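Zirero by Zurano: a season with the slipper-tidying robot

Posted October 21, 2019

I run the guest services side at Wadwood, a day spa and small conference place with far too many shoe racks. Everyone who comes through the door swaps their shoes for slides, and the slides come back on the wrong shelf, facing the wrong way, or under an armchair. Sorting them is dull work and hard on the back. When Zurano offered us the Zirero on a trial lease, the owners said yes before I'd finished reading the brochure.

The lease is $3,530 a month. I mention it early because the brochure mentions it late. For that you get the robot, a site setup visit, phone support in business hours and a licence for one task, which they call a "skill." Ours is footwear on open shelving. Folding towels is another skill and another bill.

Setup took two days. The first went on teaching it the room, and the second on teaching us where to stand. The technician was patient and answered everything I asked, except how long a full rack would take once she had gone home. We were told "it varies with conditions." It does. With one colour of slide, well spaced on the shelf, it is slow but tidy. Mix up the colours and push the pairs close together and it spends a lot of time hovering.

The hands are the best thing about it. They have proper fingers, and they are gentle. We had no torn straps and no scuffed wood. I had expected the opposite, so full marks there.
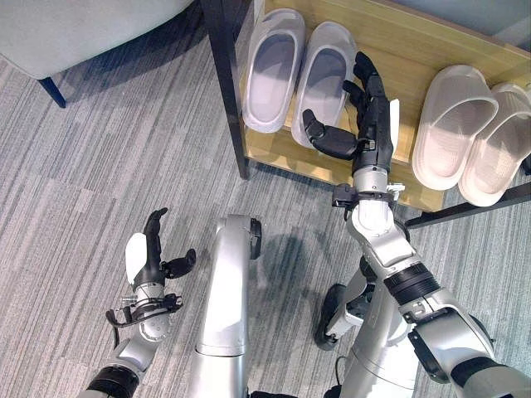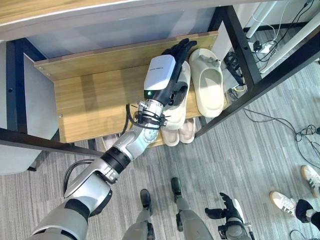
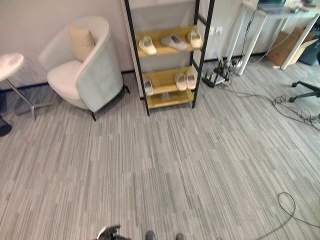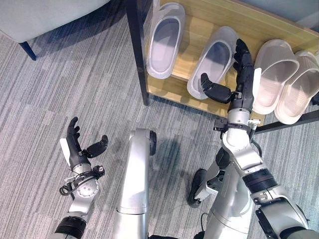 What I wanted to know was whether it would give my staff back any of their day, and on that I'm not convinced. Fereshteh Zamani has looked after the change area for longer than I've worked here. She can put a rack right while talking to a guest, and she doesn't look down much while she does it. With the Zirero on the job she became its minder. The slides still had to be gathered off the floor and put somewhere it could reach, and a person had to stay close by while it worked. It takes them one at a time, as in the second picture, where the hand has a cream slide tipped on its side and the other one is lying flat right next to it. Fereshteh would have had both in one hand.

Her back is better, I'll give it that. She bends less on the days it's running. She also told me she is more tired by the end of the shift, from watching and waiting, and that she misses the bit of chat with guests. They used to ask her where the steam room was. Now they ask her about the robot, and some of them stand in front of the rack to film it, so it stops.

Hertta Leinonen, who does evenings, likes it a good deal more than we do. Her shifts are quiet, she can leave it to pick away at a rack while she stays in the same room doing the bookings, and she enjoyed learning the tablet controls. She has asked whether the training counts toward a higher pay grade. I think it should. The owners are "looking at it," which is what they said when I asked the same thing in the winter.

That is my main complaint, and it isn't really with Zurano. The sales pitch to the owners was about hours saved. The pitch to the staff was about sore backs. Those are two different purchases, and somebody should settle which one they're making before they sign. Our hours on the roster have not gone down, and I have had to defend them twice against a spreadsheet that assumes they did.

Smaller gripes. Support is good on the phone and poor by email. The tablet logs you out if you set it down for a minute. The log counts every attempt as a "handled item," so our first monthly report said 540 handled when the number put back where it belonged was 397. I only know that second number because Fereshteh kept a tally on the back of a laundry sheet. Ask for the completed figure and get them to put it in writing.

We also tried a different layout, with wider gaps between pairs and only one sort of slide per shelf. The robot did better. So did the humans, and so did the guests, who started putting things back more neatly on their own. The labels for that cost us $53.

Would I recommend it? For a quiet site with a patient person on hand and a real injury problem, maybe, if you can get the trial rate. For a busy change room, no. The Park building down the road has asked to come and see ours, and they're welcome to, provided they talk to Fereshteh before they talk to the owners. Our lease is up for renewal in December and I've put my vote in writing: keep the labels, raise Hertta's grade, and ask Zurano to call again when it can pick up a pair.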